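2023-10-23

Dishes, day one of the table sort. Started on the dining table because it was the fullest thing in the room (bowls, disposable cups, the pink water bottle, a red bag I still haven't opened) and figured I'd do the red flower dishes first. They're so pretty with the gold rims! Sticker still on the one I picked up, right in the middle of the glass, so it gets peeled before it goes on the Parisi shelf list.

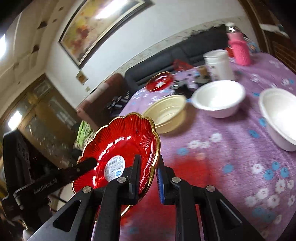

Hanane Lahlou says warm water and a drop of cooking oil, leave it ten minutes, and please no scraping near the gold, she ruined a plate that way in April. Fine, oil it is.

Then on to the white bowls. I'm checking each one inside and out before it gets a line in the book, last entry was 323 so we carry on from there. Purple cloth stays on, it's kinder to the rims than bare table.

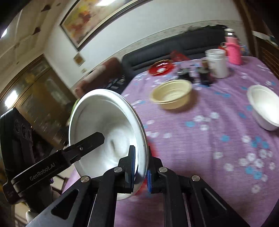 Large white bowl tipped almost on its side, small darker mark near the middle of the base.

Still undecided on nesting. Senan wants white into red to save shelf space, I'd put a paper napkin between them at least. Ask him again tomorrow, and buy napkins (pack of 60).

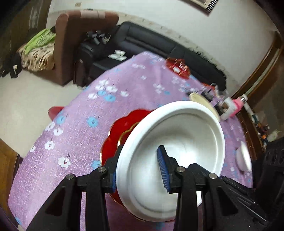

White bowl over red dish, flowered cloth underneath.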